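Ekix is looking for an equipment planner, fixed term, to run the purchasing side of our home laundry project. The job is part-time, 30 hours a week, and based at our Jekport office with regular days in the apartment where the robot work is done.

# Equipment Planner (Home Robotics)

We work on picking up and sorting clothes in ordinary living rooms. The budget covers arms, grippers, wrist cameras, spare fingers, mounts, and the furniture and clothing we work with. Until now the engineers have done their own ordering. We have ended up with three kinds of camera cable, no list of what is under warranty, and quotes that expired before anyone signed them. We want one person to take this over.
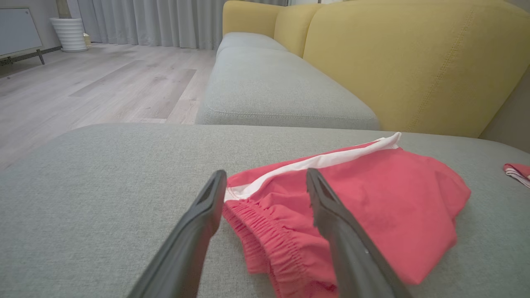

*Gripper fingers at a pair of red shorts on the sofa chaise.*

## What you will do

- Take over the equipment list (183 lines at present) and bring it up to date, with supplier, price, lead time, and warranty end date for each item.
- Get quotes for the second arm and gripper set. At least two suppliers, compared on the same terms, including shipping and service.
- Set a replacement schedule for gripper fingers. They are a consumable for us and we have never budgeted for them that way.
- Keep a small monthly fund of $1489 for parts, clothing, and household items, and account for it.
- Plan the Cabello site, our next apartment. It needs a furniture list, power and network needs, and a delivery order that makes sense for a building with a narrow elevator.
- Write a one-page spending note each April for the Venine review.

You will spend some time watching the robot work. It is hard to buy fingers or cameras sensibly without having seen the arm go after soft, folded fabric on a soft seat. You won't be asked to program anything.
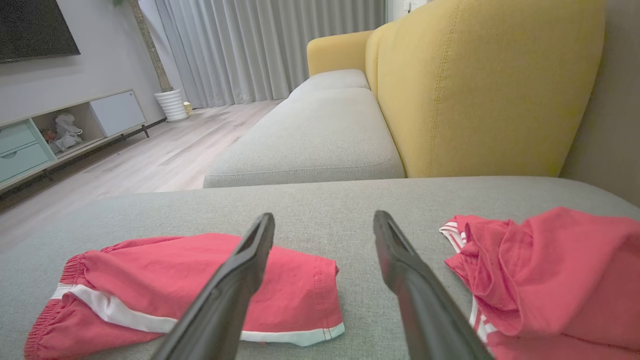 Page last changed: 13 August 2025

## What we need from you

You have bought technical equipment for a lab, workshop, school, or small manufacturer. You can read a data sheet well enough to notice when payload is given without the weight of the gripper. You are comfortable with spreadsheets and with calling a supplier when an email goes unanswered.

Experience with customs paperwork is useful, as some of our parts come from abroad. A background in robotics is not required. You should be able to lift 31 pounds, which is what our heaviest arm case weighs.

## Terms

- 12-month contract, with a possible extension once the Cabello site is open
- Hourly pay, set by experience and discussed in the first call
- Paid travel between Jekport and the apartment
- Two days a week may be worked from home after the first month

## How to apply

Send a resume and a short note to Lesia Yurchenko, who manages operations at Ekix. In the note, tell us about one purchase you planned: what was needed, what you considered, what it cost, and what you would change. One page is enough. Leave out confidential prices.

There will be a phone call and then a visit to the apartment, where we will give you two supplier quotes and ask you to go through them with us. The visit takes half a day and is paid.

We read applications as they come in and will take this page down when the job is filled.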